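The Box with the Orange Corners

I don't trust storage products. Most of them are a way of owning more things while feeling tidier, and the white plastic box has all the signs: a smooth lid, a see-through front, little orange accents so you know somebody designed it. Noemí Varela lent it to me in June and told me it would change my mind about small shoes and small cups.

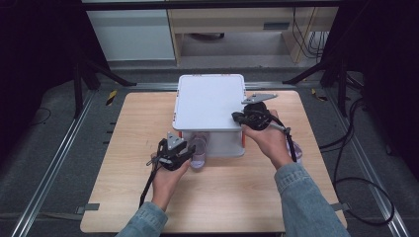
Lid on, with two pale purple cups on the table. 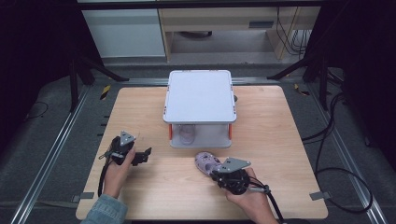 Lavender child's sandal, small floral pattern. Something pink behind the front panel.

My first complaint is the translucent front. The people who like it say you can see what's inside. You can see that something is inside, and then you open it anyway. Mafalda Garcia thinks I'm being unfair and that color is enough to go by. Maybe in her house. In mine, half of what the kids own is pink or purple, so color tells me nothing.

Second, the flat lid. A flat lid is a shelf, and a shelf by the front door fills up with mail. Yen-ting Poon has kept hers clear for 2 months, and I'd like to know what she does with her mail.

Shoes I can almost go along with. Children's sandals are light, they don't stack, and one of every pair walks off. Keeping a pair in one closed place beats a basket. But a kid has to be willing to put them back, and I have yet to meet a product that handles that part.

Cups I don't get at all. They have a cupboard. Putting them in with footwear, even clean footwear, is a no from me, and putting them in a second box means buying a second box. Ragnheiður Kragh owns 5 and says she's done. She said so at 2 as well.

I'll give it until the end of summer by the back door, sandals only. If both shoes of one pair are still in there, Noemí can say whatever she wants.

Contact | © Plandero Home Notes | Back to top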